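4.2 The floor as a place to put things

We had expected, going in, to write mostly about shelves. The people who let us follow their office clear-outs had told us at some length about their shelves, and Benedikt Ruchti, who kept the diaries for the Zultport site, had drawn up a very handsome coding sheet with a row for every kind of cabinet and rack he thought we might meet. What filled the diaries in the end was the floor. Of the 83 entries in which a participant wrote down where a binder, folder or box had been set down for the time being, the largest share named the floor, and many of them went on to say which part of it.

That last point took us a while to notice. Many office floors are made of more than one surface, with carpet where people sit and something else where they walk or where a cupboard once stood. The line between the two is usually plain to see, and our participants leaned on it a good deal when they sorted. They would write "carpet side" or "other side" as though any reader would know the room, and after a few weeks of reading we more or less did.

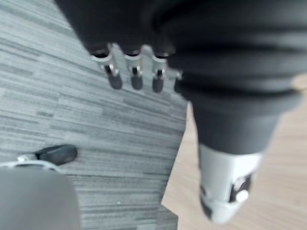
Why does it matter which side of the line a thing is put on?

The side often stood for a decision. At both Zultport and Lendura, the carpet was generally used for material that would stay in the room, and the other surface for material that was going to storage or to recycling. A binder put down on the wrong side could travel a long way before anyone missed it, and in two cases it had to be fetched back from the storage firm.

It would be easy to make this sound tidier than it was. The rule was seldom spoken aloud, and it changed when the carpet filled up or when somebody needed to get a cart through. One participant at Lendura, a patient woman who had run the same records office for many years, wrote in March that she had turned the whole arrangement around over lunch and forgotten to tell her colleague – the afternoon's entries are, as you might imagine, rather hard to code. We kept them in, marked as uncertain, and would encourage others to do the same with entries of this kind.

Binders deserve a few words of their own. They were the items most often laid flat, and a binder lying flat takes up far more floor than one standing on a shelf, so that a single cupboard's worth could cover a good part of a small room. On the other hand, a long label on the spine can be looked at from above if the binder is turned the right way, and several participants took real care over this. They told us that they liked to walk along a row and read as they went, without bending down each time.

Figure 2. A blue binder with a white label, laid flat on a floor where gray striped carpet meets a second surface.

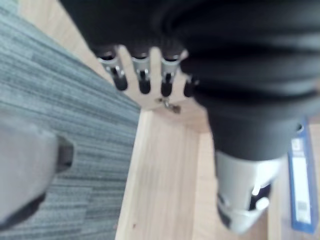 Color helped too, though less than we had supposed. Lendura had long ago settled on one color for each year and then, when the supplier changed, on whatever could be had. The labels carried most of the meaning, and the sorting slowed down whenever a label had faded or come loose. Participants at both sites dealt with this by setting the doubtful binders a little apart from the rest, close to the wall or beside a table leg, and coming back to them at the end of the day when there was more room to open them up.

We return to these doubtful items in Section 5, where the diary entries are set beside the final shelf lists. For now we note only that two of the longest delays in the study began with a binder put down close to the line between the surfaces, where either side could be meant.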